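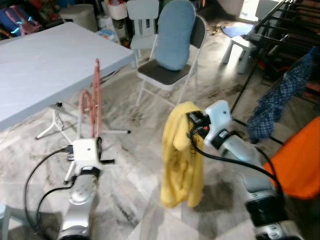
Back room, marbled floor, folding table and the yellow cloth

kamolk
Trying to get this room back in use. The Skakberg guide says to clean marbled floors with a dry cloth only, then do the furniture. Anyone follow that order?

sovanside_40
Backwards. You'll knock dust off the table and the chairs right onto the floor you just wiped. Top down, always.

jonder
Dry cloth only? I don't buy it. A dry cloth pushes grit around. I see bits on the floor over by the doorway, and I'd sweep those up before any cloth goes near them.

kamolk
The guide claims 3,000 rooms tested.

jonder
Tested by who? The same people selling the cloths?

mkhize100
I've used dry cloths for years with no scratches. Sweep first, sure, but water leaves streaks on mine.

sovanside_40
Then you're using too much soap.

mkhize100
I use none.

jonder
Either way I'd fold up the table and get the backpack and that basket off the wall side first. And does the little slatted chair need to live behind the folding one?

kamolk
It stays. The table I can move. Sweeping first, then I'll try half the floor damp and half dry.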